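Subject: Re: Plorgate hand vs. Ukov two-finger, worth the switch?

On the Plorgate list someone wrote:
> We swapped our two-finger Ukovs for the Ernora hands
> and never looked back. Anything you can put on a
> table, they will pick up. 266 grasps, no drops.

266 grasps of what? I get suspicious when there are no drops at all. We have both kinds on the bench in February, same plate, same mug, same soft stuff, and I'm not ready to pay 2,383 a side for knuckles.

1. Wrist camera. On our mount the fingers block much of the plate, and the rim is what you need to see.
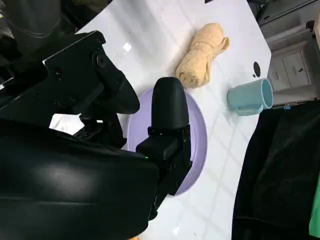 2. Hands. The wrap around a round thing looks great. Ask to see the towel and the plate before you sign anything.

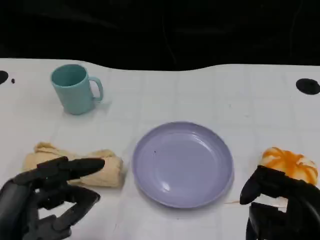 Jointed hands, squash on the right, cloth still on the table.

3. Grippers. Ugly blocks, and the bun bulges out between the fingers. I can live with that. Spare pads from Egger cost me less than shipping on one Ernora finger.
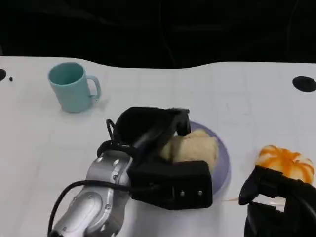 Grippers on both sides, bun over the plate.

I'd want 500 tries per object, with the misses posted, before calling a winner. 2,000 would be better. Does anyone have raw logs, or only the sales video?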